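## 4. What the policy sees, and what we had to teach it to ignore

I'll own up straight away that the perception half of Roridar was meant to be the easy bit. Our plan, which I wrote on the back of a printout and which Joni Sjöberg has kept, was to spend a fortnight on the image encoder and the rest of the project on the controller. We spent from January to the start of summer on the encoder instead, and this section is mostly the story of that.

The task is tidying a table with two hands. Each hand has its own wrist view, each view goes through the same encoder (shared weights, separate position tokens), and the planner gets both sets of features plus the jaw openings. There's no overhead view at all. I like this setup a lot because there's so little to calibrate, but it does mean that everything the planner knows about the table has come in past a pair of fingers.

Our first encoder was trained on clips from the Carkusstead lab, where the benches are plain grey. It was lovely on grey benches! Then we ran it on the household clips and the object masks went to pieces. Stripes were the worst. The segmenter liked to cut a carton in two wherever a strong colour edge in the cloth ran up to it, and it would happily report a band of red cloth as a long thin object that could be picked up. Small print caused the opposite trouble: a busy packet got broken into bits, one bit per block of text, and the planner then tried to plan a grasp for each.
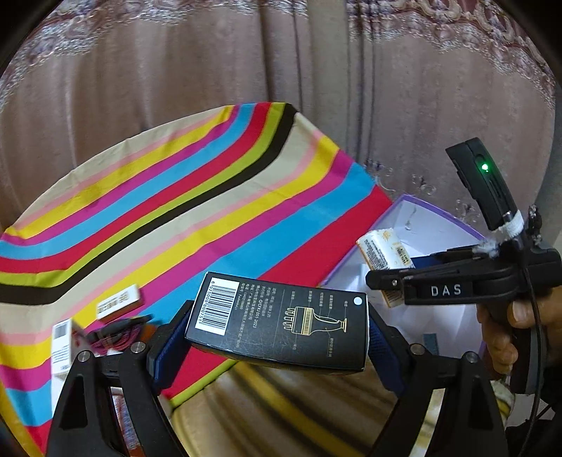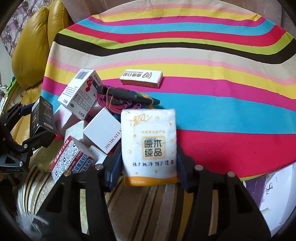 *Figure 4. Two wrist views from the striped-cloth set. Top: a black box held flat between the pads, with the other gripper holding a small carton on the right. Bottom: a pack of tissues held upright, with the other gripper on a black box at the far left.*

The change that helped most was Kristaps Grīnberga's idea, and I argued against it for longer than I should have. He wanted the network to know which pixels belonged to the thing in its own jaws before it tried to make sense of anything else. I thought the encoder would pick that up by itself, given enough clips. It didn't. So we added a small head that predicts a held-object mask from the current view and the jaw opening, and we feed that mask back in as an extra channel. The jaw opening does a surprising amount of work here. If the jaws are wide apart and not moving, whatever spans the gap is very likely one object, however many colours are printed on it.

The same trick didn't carry over to the other hand. When the second gripper comes into view it may be showing us a whole jaw assembly or only a bit of linkage at the edge, and the lens bends things badly out there. We tried projecting its pose from the tracker into the first view and drawing a rough outline, but a few milliseconds of clock drift was enough to put the outline on the wrong side of the object. In the end Priya Zamora labelled 800 views by hand, marking the other gripper and anything it was holding as a single class called "busy". The planner isn't allowed to pick a target inside a busy region. It's a blunt rule and I'd like something more graceful, but it stopped the two hands going after the same box.

We also changed how we augment. Random colour jitter did nearly nothing for us, I think because it shifts the cloth and the object together and leaves the edge between them just as confusing. Pasting held objects over 23 different patterned backgrounds did far more, particularly once we warped the patterns with the same fisheye model as the lens. Straight stripes behind a curved table edge taught the network something false, and it took Anju Bhardwaj an afternoon of staring at failures to spot it (I'd looked at those same failures and blamed the learning rate).

Two things are still broken. Soft packs change shape in the jaws, and the held-object head tends to lose their crumpled corners, so the planner thinks the pack is shorter than it is and sets it down from too high up. Cord is the other one. A loose coil next to a stack of cartons gets merged with whichever carton is nearest, and we've no good answer yet beyond asking the planner to leave it until last. Shakuntala Negi is trying a version with 4 frames of history to see if motion helps pull the two apart, and we come back to her early runs in Section 6.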